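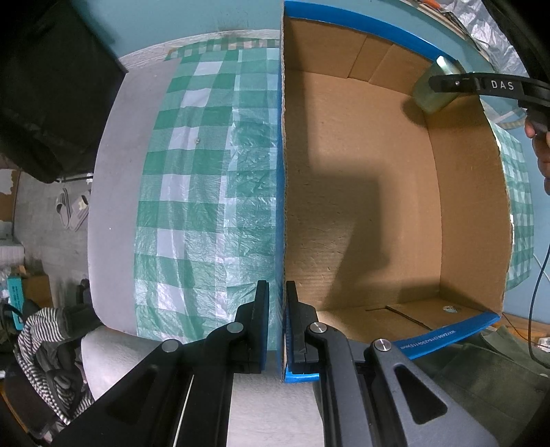 Packing Small Household Items in Reused Boxes
Student project report, Kullell course in home logistics

1. Purpose

Our group wanted to find out how much planning it takes to pack cups and other small items into used cardboard boxes. The work was done in November at the Pascu workroom.

2. Setup

The boxes were plain brown corrugated cardboard, open at the top. We chose ones with blue tape along the rims, and kept a flat cardboard insert for when a layer needed separating. A green-and-white checkered plastic tablecloth went over the padded surface we worked on.

3. Method

Each packing list had 11 items. We packed every list two ways: in the order the items were written, and with the cups first, placed in the far corners. A round was stopped after 60 seconds. We did five rounds each way and noted what was left over.

4. Results

Cups first worked better in four of the five rounds. In the fifth there was no difference - the list had only one cup on it. Folding the flaps back before starting saved more time than we expected, roughly 5 seconds a round.

5. Problems

The tablecloth slid when we leaned on it. Next time we would clip it down. We also did not weigh the boxes, so we can't say which way gave the better balance.

Comments (2)

kolska_fan: Did you try it with plates? They take up the whole floor of a box that size.

Narnimus: We use binder clips on our tablecloth, works fine.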